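FOR IMMEDIATE RELEASE
Enon, 12 October 2018

Kitchen Counter Robot Build Opens Its Notes to Everybody

Hi, all! I run the Miletti build, which is the name I gave to a robot arm project that lives on a kitchen counter in Enon, and I'm very happy to say that the full set of build notes is now free for anybody who wants it. That means the wiring sketches, the mounting notes, the software settings and the long list of things I got wrong (it's a pretty long list). If you've been thinking about putting an arm to work at home, or in a workshop you share with other people, please help yourself.

The notes come in 13 chapters. The first two cover mounting and cable runs, and then it's straight on to the part I like best, which is getting the arm to pick up ordinary stuff without making a mess of it. 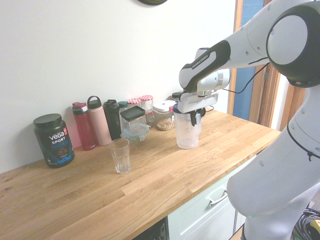
Grip settings take up more pages than anything else in the notes. I started out with one closing force for everything, and I don't recommend it! A clear plastic pitcher, held upright on the butcher block the way the Franka arm has it, wants a different touch than a glass storage jar or one of the water bottles lined up along the wall. So each kind of container now gets its own little settings file, with the finger opening, the closing force and the lift speed all in one place. Change a number, save, run it again. There are 14 of those files in the download, and you can copy any of them and rename it for your own dishes.

Chapter 6 is called Brisov, after the script that does the approach moves. Brisov is slow. I like it slow! It brings the hand in from above, stops short, checks the wrist view and then goes the rest of the way. You can speed it up with one line near the top of the file, but try the slow setting first, please, and keep your coffee on some other counter.

Then there's the wrist camera, which I went back and forth on all through March. Up close, a big smooth piece of plastic gives the software very little to hold on to, and the edges have to do most of the work. Chapter 9 goes through exposure, focus distance and how I pick out a rim against pale wood.

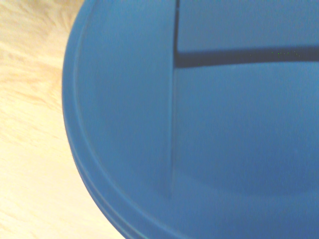
Wrist view of blue plastic on light wood, with the curved rim at left and a dark band near the top.

The Bech mount is in there too. It's my bracket for a small camera, it takes 2 screws, and the drawing is drawn to full size so you can print it and lay your own parts right on the paper. I went through a whole stack of brackets before this one (the early ones flexed, and the one after those blocked a cable), and I left the old drawings in the folder in case your wrist is shaped differently from mine.

What you'll need: an arm you already know how to stop in a hurry, a solid surface, a computer near it and a few free evenings. The notes don't teach basic arm safety, so read your maker's manual before you open mine.

The download is free for home builders, clubs and shared shops. Fix things, change things, and send me your settings files if you get a good grip on something I haven't tried. I'd love a good one for mixing bowls.

About the Miletti build
Miletti is a one-person home robotics project in Enon. It covers gripping, wrist cameras and small brackets for kitchen counter work. Press questions and requests for the notes can go through the contact form on the project page.

###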